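About Barnlow

Barnlow is a language school above a tile shop, up a staircase that has been described to us as "good exercise" by people who did not come back. We teach evening classes in Vietnamese, Portuguese and Dutch to adults who have jobs, children, bad knees and an app on their phone that keeps telling them the owl or the fox or whatever it is misses them.

The school was started by Themba Xaba, who moved here knowing four languages and found that none of them helped at the county permit office. His first class was held in the break room of a print shop and had 3 students, one of whom thought it was a pottery course and stayed anyway. She now teaches our Tuesday-proof beginner track, so called because it can be joined in any week of the term.

We had 187 people enrolled last March. Most are learning for a marriage, a move or a grandmother. A few are learning out of spite, usually toward a brother-in-law, and they tend to do very well on verbs.

Our classes run ninety minutes, starting at 6:30 p.m. The first half is talking. The second half is also talking, but with corrections. We use our own course book, Châu, which was named after the character in chapter one who loses her train ticket and spends eleven chapters asking strangers about it. Students get quite attached to her. We have been asked to let her find the ticket in the next edition and we are considering it.
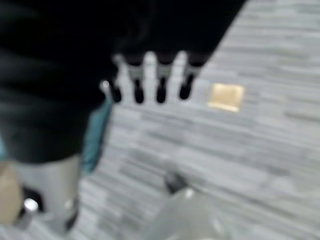
Do I need to take a placement test before I sign up?

A ten-minute phone call with a teacher is all we ask for. We'll chat a little in the language, find out where you run dry, and suggest a group. If it turns out to be the wrong one, you can switch during the first two weeks at no charge.

A term costs $600, book included. We know you can buy a very large number of apps for that. Payment can be split over the term, and if money is tight, write to us before you decide against it - there is a small fund, and it's there to be used.

Between terms we run Raltau, a weekend of cooking and eating in which English is allowed only for allergies and fire. The Dutch group's turn is coming up in October. Expectations for the food are modest.

The office is at 138 Flellholm Street, second floor, and is open from 3:30 p.m. until the last class lets out. Ring twice. The first ring goes to the tile shop.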